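DESK AND WINDOW LEDGE INSPECTION
Olmont building, Room 47
Sunday, October 14, 2018
Checked by: Refugio Aguirre

1. Drinks near paper and outlets
Bottle has a screw cap: pass. Cup has no lid: comment. An open cup is a spill with an appointment.

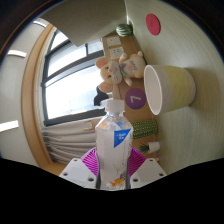
Item 1. Capped bottle and open cup.

2. Soft items
Toys are allowed under the September rules if they stay clear of outlets and don't breed. One plush mouse, on duty. 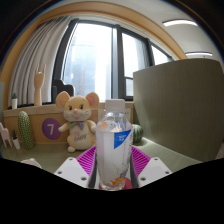
Please keep all soft items off the floor, where they get stepped on and then written up as a trip hazard, form 1282. I have filled in that form before and would like to retire without filling in another.

3. Ledge outlets
Two, side by side on the ledge front, with a cactus ball in front of them. Move the cactus. Ornaments go at the other end, with the pink horse.
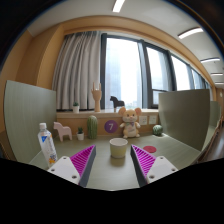
Hidayat: the cactus was there before the rule was, and it has never spilled on anything.
Noted. Still moving.

4. Curtains, window and lights
Nothing to hang from the curtains, including coats, badges and grievances. Ceiling lights: pass. Latch not tested, see work order 2394.
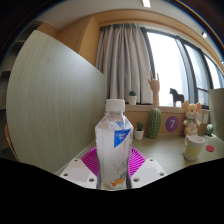
Item 4. Curtains, window and ceiling lights.

5. Result
Pass with comments. Recheck in 9 days.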